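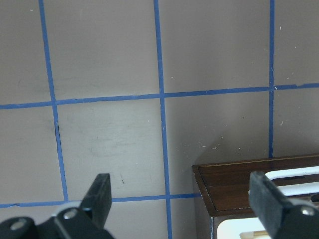

3 min read

About Muli

Muli supplies match data and squad administration services to soccer clubs in the lower professional and semi-professional divisions. The company has 61 client clubs and keeps one office, in Grudden. Most of our work is done there on match days, between the first kickoff and the final data release at 11 p.m.

The company was started by Subira Mollel and Adhiambo Mushi, who had worked together in the records department of a regional league. At that time a club in the third tier received a one-page match sheet listing lineups, goals, cards and substitutions. Anything beyond that had to be collected by the club's own staff. Muli was set up to collect it once, to a fixed standard, and deliver it to both teams.

What we record

Every match is coded from the broadcast feed or, where there is no broadcast, from the club's own single-camera recording. Coders log passes, duels, shots, set pieces, goalkeeper actions and pressures. Each event carries a time, a player, a pitch location and an outcome. Pitch locations are stored in meters from the left corner of the defending team's goal line and are adjusted to the registered dimensions of each ground. Clubs that change their pitch markings in the off-season should send us the new measurements before the first home match.

A standard match file is coded by two people working separately, one per team. A third person reviews all shots, all goals and any event where the two coders disagree on possession. Corrections can be requested by either club for 10 days after release. After that the file is locked and any later change is issued as a numbered revision.

The archive holds 3218 matches. Files from the first two seasons do not include pressures and should not be compared with later ones on that measure.
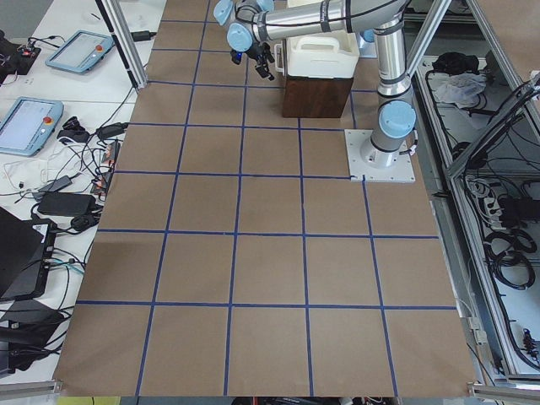 Squad administration

The second part of the business covers player registration, loan paperwork and minutes tracking. It began with a request from Prirkoner, a club that had fielded an ineligible loan player and lost the points. The service checks each submitted squad against registration windows, suspension lists and loan terms. A warning is sent to the club secretary if a named player fails a check. Muli does not submit squads on a club's behalf and does not act as an agent or intermediary in transfers.

Software

Clubs view their files in Brovska, our own program. It runs in a browser and exports to plain spreadsheet formats. Video clips are linked by match time, so a club can use its own footage in place of ours. Each club account includes 300 hours of video storage per season.

People

Subira Mollel, managing director
Adhiambo Mushi, head of match coding
Muthoni Mfinanga, software and data delivery
Halima Kinyua, registrations and loans
Sharon Muriithi, club accounts

Coders are hired before each season and complete a training period in July. Applicants are given two recorded halves to code and are scored against a reference file. Previous playing or coaching experience is not required, although a good knowledge of the offside law is.

Data use

Match files are supplied to the two clubs involved and to the league under which the match was played. We do not sell data to betting operators. Students and researchers may apply for access to locked files through the club accounts desk, giving the seasons and event types needed.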